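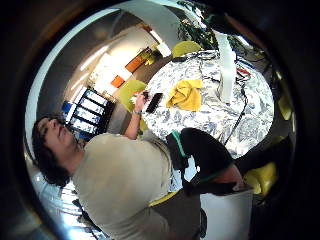
Phone in hand at the table: Gindley's diners will get their say in an online vote.

Gindley café told to pick a tablecloth and stick to it

A café in Gindley has been given until the end of February to settle a question that has divided its customers since before Christmas, namely what ought to go on the tables.

The Allier, on the corner by the old post office, had plain white cloths for 21 years. In November its new owner, Gintarė Kļaviņa, swapped them for patterned ones. Takings went up slightly. So did the number of letters.

"I had one from a gentleman who said he could no longer find his scone," said Ms Kļaviņa. "I wrote back and offered him a darker scone."

The row might have stayed between the café and its scones had the Gindley Traders' Association not been in the middle of handing out its high street grants. The Allier had applied for £500 towards "table linen and general cheering up". The association agreed, then received a petition against the money being spent on anything with flowers on it, then received a second petition in favour of flowers, signed by several of the same people.

Faced with this, the association has done what associations do and put it to a public vote. Residents can choose online between plain, checked, striped and floral. A fifth option, bare tables, was added after a late intervention by the furniture shop opposite.

By teatime on the first day 2,453 votes had been cast, which is more than turned out for the last town council election and a fair bit more than the number of people who have ever eaten at the Allier. The café seats 32, or 34 if the pram space is given up.

Joris De Smet, who chairs the association and runs the bicycle repair shop, said he was pleased with the level of interest but would have liked to see some of it during last year's consultation on drains.

"We held three evenings on the drains," he said. "At the third one it was me and a man who had come in to get warm."

Feelings are running highest in the floral camp, where there is already a split between supporters of large flowers and supporters of small ones. The striped camp is thought to be one family. Checked has the backing of the Prusia, the pizza place two doors down, which has had checked cloths for years and would, its manager said, "be very flattered, and then speak to a solicitor".

There are practical matters too. White shows beetroot. Patterns hide beetroot, but also hide teaspoons, and the Allier lost a good many in December before someone thought to shake out the laundry bag. Ms Kļaviņa has since asked staff to check each cloth before it goes in the wash.

She says she will accept the result whatever it is, with the exception of bare tables, which she describes as "a noise problem". If bare tables win, she intends to hand back the money and carry on with flowers.

Voting closes at 5pm on the last day of the month. Paper slips are available from the library for anyone who would prefer not to vote online, and the drains report can be picked up from the same desk – there are plenty left.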